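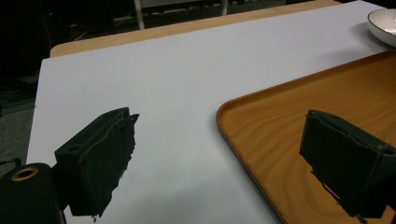 May, bench notes, Mamo gripper

Grip fault again on the tray task. Run stopped at cycle 70 with a slip alarm, tray dropped at the near end of the lift. No damage, no one inside the marked area.

Pads are the problem. Both are torn along the inner edge, right finger as well as left. Jaw blocks look fine. Commanded force was 40 N throughout and the log shows no overshoot, so I don't think this is a controller fault. Suspect the tray rim: it is raised, and the fingers close on it slightly off square, so each grasp drags the pad sideways.

Henok Berhe checked finger alignment cold. Left finger out by 4 tenths of a millimeter at full close. Shimmed, rechecked, OK.

Slip alarm came 18 cycles after the first force dip in the log. Too late. Threshold needs to come down before anyone runs the bowl.

To do:
New pads from Promeck, both sides, same batch.
Clean old adhesive off the jaws before fitting.
Inspect pads at every tray change and write it in the log.
Gripper stays tagged out until the pads are on. Henok has the tag key.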